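June
Torunn Forsberg

Speaker notes, "What does the policy think a towel is?" Slot is 40 minutes, leave time at the end because Alvar will want to argue.

Start without the title slide. Ask the room who has watched a cloth-handling demo this year. Then ask who has seen the same demo run on a different cloth. Wait for the hands to go down.

I work on the perception and control side at Grestex. My job for the past while has been to decide which parts of our towel stack we keep. I came in doubtful and I'm still doubtful, so if you want the cheerful version, Bo-ram Do is on after lunch.

Slide 2. The claim. You've all read it in some form: collect enough hand-held gripper demonstrations, train one policy end to end, and you can throw away the grasp detector, the planner and most of the tuning. We tried it. We had 400 demonstrations of taking a towel off a rack, then 1,000. Going from the first number to the second cost us a lot of afternoons. Say this plainly and don't soften it: the curve in our offline error looked lovely and told us almost nothing about the robot.

Explain why offline error fooled us. A long reach toward the rack is easy to predict and fills most of each recording. The closing of the fingers is a short stretch at the end. Average over the whole thing and you mostly grade the reach. Hedvig Fagerlund rewrote the metric to weight the part near contact, and half our progress vanished. (Pause. Somebody usually laughs. Let them.)

Slide 3. Timing. I want to spend longer here than people expect, because this is where I think most of the published trouble is. The wrist camera has a delay. The gripper has a delay. The pose tracking has its own delay, and it is not the same one. If you line these up by the time the file was written, the policy learns to close early or late, and then you'll blame the network. We blamed ours for weeks. Gunnel Isaksson found it by opening and closing a gripper in front of its own camera and comparing the finger position in the video with the logged width. Boring test. Do it before you train anything. Do it again after somebody updates a driver.

If there is a question about hardware sync: yes, it's better. No, we didn't have it at the start.

Slide 4. Two hands. Our first action format treated left and right as separate streams, each relative to its own starting pose. Looks tidy in the code. It also means neither arm has been told where the other one is. You get two good single-arm motions that arrive at the cloth with no agreement between them. We added the relative pose between the grippers as an input and the behavior improved enough that I stopped complaining about it. I'd still like somebody to show me it holds up when tracking drops on one side. Indcombe says theirs does. I have asked for the logs.

Slide 5. Perception, and the part where I get grumpy. Think about what a wrist camera gets just before a grasp on thick cloth. Its own fingers, close up. Fabric filling a good part of the picture. Where's the edge? With a long pile there isn't a crisp one. A fold can pass for a hem and a hem can pass for shadow. Our keypoint model was trained on flat, thin cloths and it was very sure of itself on shaggy ones.
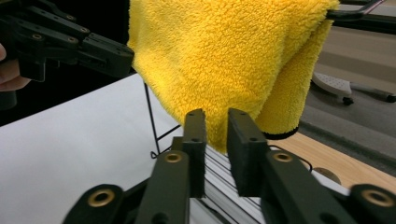
So what did we do with the confidence score? We stopped using it as a gate. It was telling us how much the input resembled training data, and badly at that. What we use now is duller. Take several action samples from the policy, look at how far apart they are near the grasp, and if they disagree, back off and look again from a bit lower. The backing off is plain scripted code. I know that's unfashionable. It's also the one piece I can read at two in the morning and understand.

Color is the other thing. Ask what happens if you change the color and keep the pile. Then change the pile and keep the color. We should have done that split on the first day. If your test set only swaps backgrounds, please don't call it generalization in front of me.

Slide 6. Tooling. Short. Our replay viewer is called Pridotell and it does one thing: camera, gripper width and predicted actions on the same clock, and you can scrub it. Most of the bugs in this talk were found by a person scrubbing. If the Antoniadis people are in the room, thank them for the export script.

Slide 7. What I'd keep: the learned policy for the approach, the relative pose, the sample spread check. What I'd drop: the keypoint confidence and any chart with a single average on it. What I don't know: whether more data fixes contact. Alvar Dalen thinks it will. Give him the microphone now and sit down.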